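New Walking Route Opens Along the Old Harbor Fortifications of Cullport
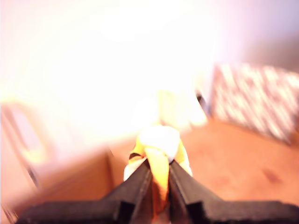 Farnix Travel Press Office

Cullport, 13 February 2020. Farnix Travel is pleased to announce a new guided walk along the old harbor fortifications of Cullport. The walk starts at the Morais Gate and follows the sea wall to the Jirstead battery, where the guns once protected the entrance of the harbor. It will be open for visitors from spring until the end of October.

The oldest part of the wall was built after the great storm of 1772, when the sea destroyed the wooden defenses of the town. It was made higher two times in the next century. During the Second World War the battery was used again, and a garrison of almost 300 men lived in the rooms under the gun platforms. Many of them left their names on the walls, and these names can still be read today.

Until now only a short part of the wall was open to the public. Farnix Travel has made an agreement with the town of Cullport, and the guides have received the keys for the powder store, the signal room and the lower gallery. The floor in the lower gallery is uneven and visitors should wear strong shoes. A small lamp is given to every visitor at the entrance.

The full route is 1243 meters long and takes two hours with the stops. Groups are limited to 50 persons in the open part of the wall and are divided into smaller groups before they go under the ground. Children are welcome together with an adult. The open part of the wall can be visited with a wheelchair, but the underground rooms have steep stairs and no elevator.

Tickets can be reserved at the Farnix Travel office beside the Morais Gate. Schools and history societies can ask for a walk outside the normal hours. Journalists who wish to visit the battery before the opening are kindly asked to contact the press office.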